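**Twal brings its two-tier dish rack to small kitchens this spring**

BINDTON - Twal, the housewares maker based in Bindton, will begin selling its two-tier stainless steel dish rack in March. The rack is meant for apartments, dorm kitchens and other places where the counter beside the sink has to do several jobs a day.

The new model replaces the company's single-level rack, which has been in the catalog for nine years. Twal said the most common request from owners of the older rack was for more room without a wider base. Bowls were the main complaint. They took up the space meant for plates, and people ended up stacking them on a towel next to the rack.

"We kept hearing about the towel," said Octavio Sánchez, product manager at Twal. "People had a rack and a towel, and the towel was holding half the dishes. So we went up a level and left the bottom open enough for bowls."

The company asked 902 households about how they wash and put away dishes before settling on the design. Of those, 700 said they wash at least one meal's dishes by hand each day. Many said they own mixed sets, with bowls and plates bought at different times and in different sizes, and that fixed slots suit some pieces and leave others leaning.

The rack is made of thin wire rods with curved side frames. The upper tier is slotted and the lower level sits underneath it, close to the counter. Bowls can go on the lower level upright or on their sides - a white bowl with a green leaf pattern is shown lying that way, next to a lime-green one.

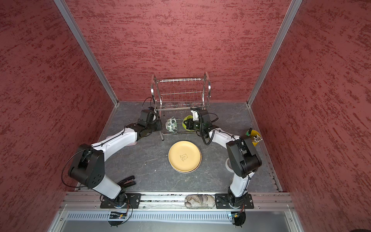
## Where it will be sold

The rack will be carried first by Odcombe, the regional kitchen supply chain, in its stores and through its mail-order catalog. The price is $29. Other stores may order it from Prunex, which handles distribution for Twal outside the Bindton area.

Elias Smadi, who buys kitchen goods for Odcombe, said the chain had been looking for a steel rack at that price. "Most of what we had at the low end was coated wire, and customers brought it back when the coating went," Smadi said. "We also wanted something that didn't need a tray and six clips to put together."

Odcombe stores will set up the rack with everyday bowls, plates and cups so shoppers can try loading it before they buy. Shoppers may also bring in a bowl or plate from home to check the fit.

## Care and returns

Twal recommends washing the rack with dish soap and a soft sponge and drying the rods with a cloth. Steel wool should not be used. Racks bought from Odcombe can be returned to any of its stores with the receipt, including racks that have been used.

The single-level rack will stay on sale until current stock is gone. Twal will keep supplying replacement feet for it.

Store buyers can request a sample rack and an order form from the Prunex sales desk. Press questions should go to Octavio Sánchez at the Twal office in Bindton.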